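Storklow Parish Newsletter Index

README, last revised 11 Oct 2018

Contents
What is in the files
Fields
How the index was made
Known problems
Where the paper copies are
Reuse
Contact

What is in the files

A plain text index to the Storklow parish newsletter, with 3,000 entries. There are two files. entries.csv has one row for each article, notice, letter or advert that was worth listing. names.csv lists every surname that appears in the entries, with the spellings used in print.

The page scans are not included. They are too large to share this way and some of the adverts may still be in copyright.

Fields

id: a running number, never reused
volume: volume as printed on the cover
issue: issue number within the volume
page: first page of the item
title: title as printed, or a short one in square brackets if there was none
kind: article, notice, letter, advert, obituary or recipe
people: surnames, separated by semicolons
place: farm, street or hamlet, modern spelling
note: anything else

Empty fields are left blank. Do not read a blank as "none". It usually means we could not make out the print.

How the index was made

Teresa Hegarty typed the first half from her own set of the newsletter. Daithí Lynch did the rest and merged the two spreadsheets. Bernadette Horgan checked the place names against the old rate books and corrected most of the farm names on the Fellano side of the parish.

Harvest supper and flower show notices are indexed only when they name a winner or a speaker. Weekly service times are left out.

Known problems

The January issues often carry the wrong volume number on the cover. We kept the printed number and put the right one in the note field.

Volume 17 has two issues numbered 2. The second is entered as 2a.

Letters signed with initials are not matched to names, even where older readers could tell you who wrote them.

"Stikstead" and "Stickstead" are the same hamlet. The place field always has Stikstead. The title field keeps whatever was printed.

Accents were lost in some early rows of names.csv. Please report any you find.
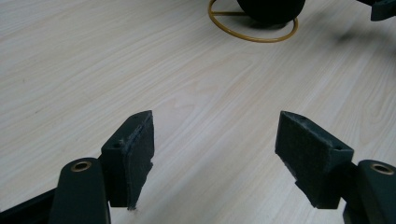

Where the paper copies are

Teresa's set is in the reading room at Stikstead and can be seen by asking at the desk. It lacks the last two issues of volume 9. A second set, bound but trimmed at the margins, is kept in Storklow church. Page numbers are missing from many of its sheets, so use the reading room copies when checking a reference.

Reuse

The index may be copied and changed freely. Please credit "Storklow Parish Newsletter Index" and say which revision you used.

Contact

Corrections to Daithí Lynch, care of the reading room. Give the id of the row and the wording as printed.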